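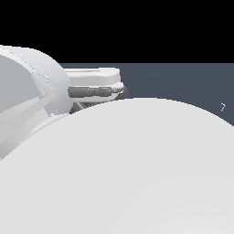 Pallavi Rawat wrote:
> Wrist camera extrinsics on the Hodow cell drift again after every tool
> change in the simulator. I reloaded the mount file and the offset stays.
> Has anyone at Stesstead got a procedure that holds? Ours at Punville
> dates from September and predates the new Onu export.

The September procedure is wrong for the new export. Onu now writes the mount offset in the flange frame, and the old loader still reads it in the link frame. Reloading the file repeats the error.

What we do on our cell:

Stop the physics step and home the arm.
Delete the cached mount file.
Set parent_frame to flange, then reload.
Step 300 ticks before reading any pose. At 70 the joints have not settled.
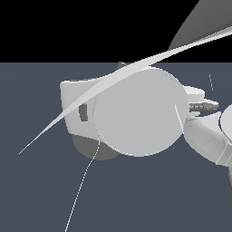
Near-plane clipping is a separate setting and the export does not touch it. Check it after the reload, with the arm homed. If a render has a long white sliver sweeping over the round disc and out to the right, as in this one, look at the near plane and the camera position before changing the joint offsets — a surface very close to the viewpoint can look like a bad link pose. Ours is at 2 mm. Log 600 ticks afterward and compare the first and last pose.

If the two differ, send me the mount file and the loader version.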